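Brenorley Community Boards > Home and Office > Computers and Printers

Topic: Old office Dell, fix it or recycle it?

marshfield_gate
Posted August 12, 2026

We run a small upholstery shop and the computer at the front counter is an old Dell tower. It does invoices, email and label printing. For the last few weeks it has been shutting itself off in the afternoon. It comes back on after a while and then does it again. The clock also resets to the wrong year whenever we unplug it.

The shop next door says to throw it out and buy new. I priced a basic one at Indgate and it isn't terrible, but all our label templates are set up on this machine and I don't look forward to moving them. Is it worth opening up?

tollhouse60
The clock is the coin battery on the motherboard. It costs almost nothing. Change that first no matter what else you decide.

Shutting off after hours of use sounds like heat. When was it last cleaned out?

marshfield_gate
Never, as far as I know. It sits on the floor next to the cutting table, so it gets a lot of lint.

tollhouse60
There's your answer. Unplug it, lay it on its side, take the panel off and look at the fan on the processor. I would expect a gray felt pad.

quillback
I disagree with spending time on this. A machine that age has an old power supply and an old hard drive, and either one could be what is shutting it down. You clean it, it runs for 3 weeks, then it quits in November when you're busiest. Buy the new one now while you can still copy things over from the old one.

tollhouse60
Copying the files first is fine, I have no argument there. But a can of air and a battery is one evening. Replacing a computer over lint is a waste.

quillback
It's one evening if it works. I've been through this at two jobs and both times we bought the new one anyway.

pondside_ed
Both of you are partly right. Here is the order I would do it in, one person working, with the shop closed.

1. Back up first. Templates, invoices, the email folder. Use an external drive and open a few of the files on another computer to check them.

2. Shut down, pull the power cord, hold the power button for a few seconds. Move it off the floor to a table with good light and lay it down with the removable panel facing up. 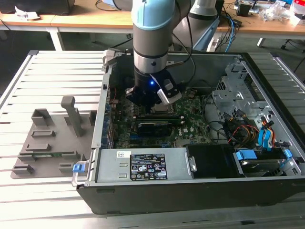
3. Blow out the dust in short bursts. Hold the fan blades still with a finger. Do the power supply from the outside only and don't open it.

4. Swap the battery, same number as the one you take out. Note which side faces up.

5. Push down gently on the memory and any card in a slot. They work loose over the years, more so in a case that gets kicked.

6. Close it up, set the clock, and put it on a shelf. Leaving it by the cutting table will undo all of this.

lark_and_level
I'd add one thing to step 5. If there is a separate graphics card, check whether it has its own fan. Some of the small ones only have a heatsink, and lint packs in between the fins where you don't see it. An old soft toothbrush works.

quillback
Still say it's money and time into an old box. What version of Windows is on it? If it no longer gets updates it shouldn't be doing the shop's email at all.

marshfield_gate
It's an old one, I'd have to look. That's a fair point about the email. We could do email on the laptop and keep this one for labels only.

pondside_ed
That would be my choice. A label computer doesn't need to be online.

tollhouse60
Agreed on that. And if it does turn out to be the power supply, Flarkik sells used ones with a return period. Check the plug and the shape before ordering, since some Dells don't take a standard one.

marshfield_gate
Thanks, all. I have the battery and the air, and the backup is running now. Will clean it after closing and post what I find.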